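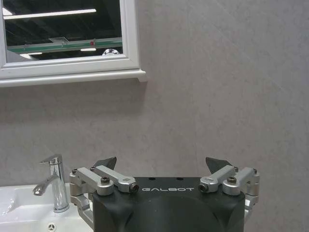

## Zona de aseo: estado en junio

Informe para Monduson, entidad financiadora. Redacta: Aba Baidoo. Revisión técnica: Hưng Lý.

### Trabajos ejecutados

- Lavabo de cerámica blanca instalado, con grifo monomando cromado de caño curvo.
- Espejo de marco blanco moldurado, con repisa inferior saliente, fijado a la pared gris.
- Pared con acabado mate. Se mantiene el tono aprobado en la reunión de Flurkville.

La repisa forma parte del conjunto del espejo y no se contabiliza como partida propia. Cúc Đào propuso una balda independiente de 50 cm; la propuesta queda descartada por presupuesto.

### Pendiente

1. Sellado perimetral del lavabo con silicona sanitaria neutra.
2. Prueba de caudal y estanqueidad del desagüe. La hará Lộc Ung, a las 13 h, con el suministro general abierto.
3. Ficha de mantenimiento del grifo, con la referencia del cartucho.
4. Decisión sobre un aplique encima del espejo. El proyecto original no lo incluía - Ngọc Khúc lo solicita para el uso en horario de tarde.

### Gasto

La partida de aseo asciende a 3.000 euros. Quedan 200 sin asignar, que se propone reservar para el aplique. El proveedor, Grernura, mantiene el precio del espejo y no repercute el segundo transporte.

### Incidencias

El primer espejo llegó con un golpe en una esquina y fue devuelto. El cambio retrasó el montaje, sin efecto sobre las demás partidas. Se solicita a Monduson conformidad por escrito sobre el punto 4 antes de cerrar el pedido eléctrico.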